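Harnen, im April. Wer die Frau besuchen will, die seit 23 Jahren den Lesekreis im alten Bahnhofsgebäude leitet, muss erst einmal eine steile Treppe hinauf und dann an vielen, vielen Regalen vorbei. Ihren Namen möchte sie nicht gedruckt sehen, das sei ihr immer schon lieber gewesen so, »die Bücher haben ja Namen genug«. Sie lacht gern und viel, und sie kommt beim Erzählen vom Hundertsten ins Tausendste, was an einem langen Nachmittag überhaupt nicht stört.

Gelernt hat sie Buchbinderin, in einer kleinen Werkstatt in Mota, in der es nach Leim und Kaffee roch. Gelesen habe sie damals vor allem das, was gerade zum Neubinden auf dem Tisch lag, und oft genug nur die erste Hälfte, dann wurde das Buch abgeholt. »Ich kenne bis heute von manchen Romanen das Ende nicht«, sagt sie. Als sie nach Harnen zog, hängte sie beim Bäcker einen Zettel auf: Wer liest mit? Es meldeten sich zwei Leute, und mit denen fing sie an.

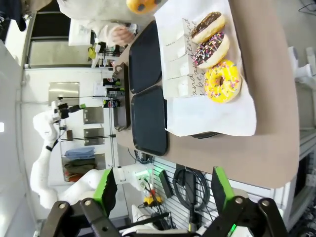 Wie sucht man ein Buch aus, mit dem dann alle in der Runde leben können?

»Indem man es gar nicht erst versucht«, sagt sie. »Wir losen. Jeder schreibt einen Titel auf, alles kommt in eine alte Suppenschüssel, und was gezogen wird, wird gelesen. So sind wir einmal bei einem Wälzer von 1000 Seiten über die Binnenschifffahrt gelandet, und ich sage Ihnen, das war einer unserer besten Winter! Gestritten haben wir uns, dass die Fenster beschlagen waren.«

Streit gehört für sie ohnehin dazu. Einig sein könne man sich auch allein zu Hause, meint sie, und ein Buch, das alle nett finden, sei nach einer halben Stunde durchgesprochen. Schwieriger sei es mit denen, die das Buch nicht zu Ende gelesen haben und trotzdem am lautesten reden – wobei sie zugibt, selbst schon dazugehört zu haben, beim zweiten Band einer Familiensaga, über deren ersten sie sich zu sehr geärgert hatte.

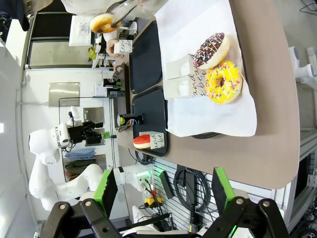 Über das Essen wird in Lesekreisen beinahe so viel geredet wie über die Bücher, und da hat sie eine klare Haltung: Es darf gern süß sein, aber es soll niemand dafür am Herd stehen müssen. Früher habe es regelrechte Wettbewerbe gegeben, mit dreistöckigen Torten, und wer dran war, kam vor lauter Backen nicht zum Lesen. Glasierte Donuts auf einem Bogen weißem Papier, einer mit Schokolade, einer knallgelb, beide mit bunten Streuseln, das genügt ihr vollkommen. »Man muss sich bloß die Finger abwischen, bevor man umblättert«, sagt die Buchbinderin in ihr, und zwar streng.

Zurzeit liest die Runde »Dendovum«, einen schmalen Roman über eine Insel, auf der die Leute ihre Bäume vererben wie anderswo das Silberbesteck. Sie hat ihn schon zweimal durch und ist sich immer noch nicht sicher, ob die Erzählerin lügt. Danach steht »Die Uhren von Pritdale« an, ein Krimi, gegen den sie ein wenig Vorbehalte hat, aber gelost ist gelost.
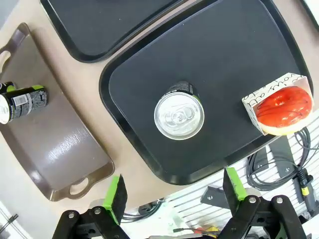

Vorlesen, findet sie, wird unter Erwachsenen sträflich vernachlässigt. Jeder Abend beginnt bei ihr deshalb mit einer laut gelesenen Seite, reihum, auch die Schüchternen kommen dran, und gerade die läsen oft am schönsten. Dafür muss der Mund allerdings leer sein. Ein rot glasierter Donut in seinem weißen Schächtelchen und daneben eine Getränkedose auf dem schwarzen Tablett, das sei eine feine Sache für hinterher, sagt sie, beim Vorlesen aber habe beides Pause. Einmal habe jemand mitten in einer Sterbeszene eine Dose aufgemacht, und dann sei an Trauer nicht mehr zu denken gewesen.

Ob sie irgendwann aufhören will? Sie überlegt lange und rückt dabei ein paar Buchrücken gerade. Die Augen würden schlechter, das schon, und die Treppe werde auch nicht flacher. Aber in der Suppenschüssel liege noch ein Zettel von ihr, seit Jahren werde er nicht gezogen, und welcher Titel daraufsteht, verrät sie auch auf Nachfrage nicht.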